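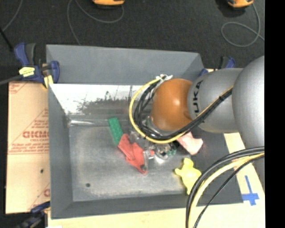

Reducing Waste Paper in the Hinds Building: Final Report

Prepared by Trudy McAlister and Isla Mahuika

1. Introduction

This report presents the results of a one-semester study of printing habits in the Hinds Building, which houses two departments and a shared study floor. The study was carried out as part of the second-year course in applied statistics. Its purpose was to measure how many printed pages were left uncollected at the shared printers and to test whether a small change in the print release settings would lower that number.

2. Method

Uncollected pages were gathered from the three shared printers at 5 p.m. on each teaching day. Pages were sorted into cover sheets, course readings, personal documents and blank or misprinted sheets. Names and other personal details were not recorded, and all personal documents were shredded the same evening.

The first period ran for four weeks under the existing settings. In March, the building office turned on badge release, under which a job prints only after its owner signs in at the machine. The second period also ran for four weeks.

3. Results

In the first period, 1,193 uncollected pages were gathered. In the second period the total was 323. Cover sheets accounted for 284 pages of the first total and were almost absent from the second, as badge release does not produce them. Course readings remained the largest group in both periods.

The printer nearest the stairwell was out of service for two days in the second period. No adjustment has been made for this.

4. Discussion

The drop is large, but the two periods differ in more than the print settings. Two courses had papers due in the first period, and overall print volume was not available to us for either one. We therefore cannot state what share of the change is due to badge release alone.

5. Recommendations

We recommend that badge release remain in place and that total page counts be logged weekly by the building office. A repeat of the study in the fall semester would allow a comparison over matching weeks of the course calendar.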